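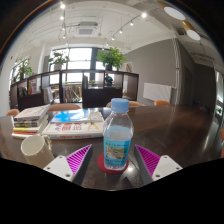
A bottle on its coaster, between the two fingers of a hand-held gripper.

The chore I would give a machine first is clearing a table

By Tímea Győri
2023-03-15

People who ask me whether robots can do housework usually want to hear about laundry or dinner. I would start with a bottle of water on a table, with a mug and some books behind it. Put the bottle away, take the mug to the sink, stack the books, leave the plier-like tool where the owner will find them. A child of six can do it while talking about something else.

My view is that machines can't do this yet in the sense a household would mean. They can do parts of it, on good days, in rooms they have been prepared for.

Take the bottle. A clear bottle is hard for a camera, which sees the table and the window through it. A glossy tabletop throws the ceiling lights back up, and a bright spot on the surface can look like an object. The plastic gives when squeezed, and a half-full bottle shifts its weight when lifted. The coaster may come up with it. A person handles all of this without noticing.

I spent part of last August at a packing shop in Bisbridge that runs a Grolta arm on its small-parts line. The arm picks bottles of one size from one tray and sets them in a box. During the shift I watched, it made 1,121 picks and needed a person 12 times. The line manager was happy with that, and she should be. But every one of those bottles arrived facing the same way, under the same lamp, and a worker was standing four steps off.

Now move that arm to a dining room. The light changes by the hour. Somebody has left a chair out. The books are different sizes and the pile leans. Lulside, which sells a home machine called the Wi, let me try one for an afternoon. I gave it 46 household items to put away, one after another. It managed most of the cups and boxes and almost none of the soft or see-through things. It also took 115 minutes. I could have done the job myself before the kettle boiled.

None of this makes the work pointless. Hand-held grippers are a sensible way to teach machines, as a person can carry one through ordinary rooms and do ordinary tasks with it. I expect that to help more than another polished demo on a bare bench. My complaint is with the sales talk, which takes one clean grasp and calls it housekeeping.

Buyers should ask a duller question than whether the robot can pick up a bottle. Ask how often someone has to get up and help it, and what happens to the floor when it drops one. On a shop floor there is a person paid to answer that call. At home that person is you, and you bought the thing so you could sit down.

I would pay for a machine that clears my table after supper, slowly, while I am in another room - and I would put up with a dropped spoon now and then. Until a company lets me leave the room, I'll keep doing the table by hand.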